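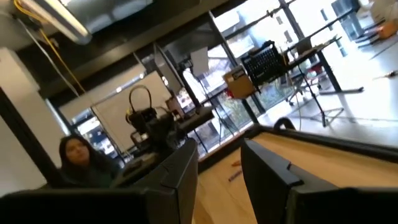

Film and Popular Media, Unit 6
Recasting a Known Character: Course Handout

Read this before the February screening block. The two viewing exercises at the end are due at the start of the second seminar.

1. What we mean by recasting

Recasting happens when a part that audiences already connect with one performer is given to another. For this unit we separate two cases. In a replacement, the story carries on and the new performer steps into the same continuity. In a restart, the story begins again and the earlier version is set aside. The distinction matters because audiences are being asked for different things. A replacement asks them to overlook a change. A restart asks them to compare, whether the studio wants that or not.

There are mixed cases. A sequel may keep the supporting cast and change the lead, the director and most of the design. Students often want to file these under one heading or the other. You don't have to. Say which elements carry over and which don't, and work from there.

2. The announcement period

Most of the public argument about a casting choice takes place before anyone has seen the performance. Viewers at this stage have three kinds of evidence: the performer's earlier work, publicity stills, and whatever the source material says about the character. All of it is indirect.

Earlier work tends to weigh the most. A performer known for comedy will be judged as a comedian until the film opens, and sometimes after. Publicity stills come next, and they are mostly evidence about costume and lighting. When you read press coverage from an announcement period, mark which claims are about the performer and which are about the suit.

3. Worked case: the Wuvitz serials

Our main case is the Wuvitz serial, which ran in two versions with different leads. The course packet has 58 letters from the fan newsletter Ilerar, printed between the announcement of the second lead and the first broadcast. Read at least the opening group before class.

Points to look for:

- Writers who object to the new lead's height or voice often quote the first serial as if it were the source novel. Check the novel extracts.
- The word "serious" appears often, and writers use it in at least two senses. Some mean the performer should be serious. Others mean the script should be.
- Several letters written after the first broadcast change position without saying so. Compare names across issues.

The newsletter also ran a reader poll, with 479 replies before broadcast and 200 after. Do not treat the two sets as one group measured twice. We have no way of knowing how many readers answered both, and people who stopped watching probably didn't send in the second form.

4. The costume problem

When a character wears a mask or a heavy costume, much of the performance moves to the voice, the jaw and the way the body turns. A stiff cowl changes how a performer looks over a shoulder. Reviewers may call this "presence" or "stillness" without asking where it came from. In Bepari, the second film on the list, the lead plays long dialogue scenes unmasked and short action scenes masked, usually with a stunt double in the wider shots. Be careful about crediting one person with all of it.

5. Viewing exercises

Exercise A. Watch the entrance of the lead in both Wuvitz serials. Note the length of time before the face is shown, who speaks first, and what the other characters already know. Write one page. Plot summary does not count toward the page.

Exercise B. Watch the Sketivbridge sequence in Bepari twice, once with the sound off. List what you can tell about the character each time. Then write a paragraph on what the voice adds - and on anything it contradicts.

6. Practical notes

Viewing copies are on reserve under shelf number 1607. They go out for four hours and can't be renewed if someone is waiting. The second Wuvitz serial has a damaged soundtrack in its third episode, so use the transcript for that one.

Cite episodes by serial, episode and minute. For letters, give the issue and page as printed in the packet. Late work follows the policy on the syllabus.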